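Gripper fingers in the sim cell stop short of fully closed, where do I set the zero?
Asked by Natsumi Takeda in Simulation and Test Cells
Viewed 481 times

Hello all, and thank you in advance for your patience with a long question! I look after the simulated cell for our Plimoto arm, which we use to try out changes before they go near the real one. Since we moved to the new Hirose model of the two-finger gripper in October, the opening is fine but the fingers never quite meet. I ask for fully closed and there is still a sliver left between them. The counter reads 1224 at the stop and I rather expected it to read nothing at all.

I have reloaded the model twice and had a good look through the joint limits, which seem sensible to me, though I may well be looking in the wrong place. With the fingers open, the wrist view gives me this:
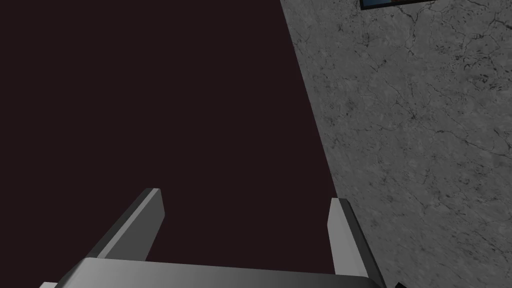 2 answers

Answer from Wenche Engström (accepted)

Hello Natsumi, I had precisely this and lost most of an afternoon to it, so let me try to save you yours. The joint limits are very likely fine. What shifted for me was the finger offset, which lives in the gripper file and gets overwritten when you bring in a new model. Ours had been set by hand years ago by somebody who has since moved to another site, bless them, and it simply vanished.

Start with the fingers well apart, as you have them, and nothing between them. Stop the cell program first or it will fight you. Then open the gripper file, find the offset for each finger and set both to zero. Close slowly, in small steps, until the inner faces touch, and save that as the new closed position. Run it open and shut 5 times and check that the counter comes back to the same value each time. Mine wandered a little until I remembered to restart the controller as well.

Do keep a copy of the old file. I called mine 2603 after our ticket and was very glad of it a week later, when Haruna Murakami needed the old fingers back for a Tamoris job.

Answer from Negin Tabrizi

Could be the pads? We had some pads left in the collision shapes and they weren't drawn, so it looked like a gap. Switch on the collision view and see. Not sure if the Hirose one has them.

Comment from Natsumi Takeda
Thank you both so much. It was the offset, the left one only. I looked for pads too, Negin, and there weren't any on ours, but I'm glad to know where that switch is now.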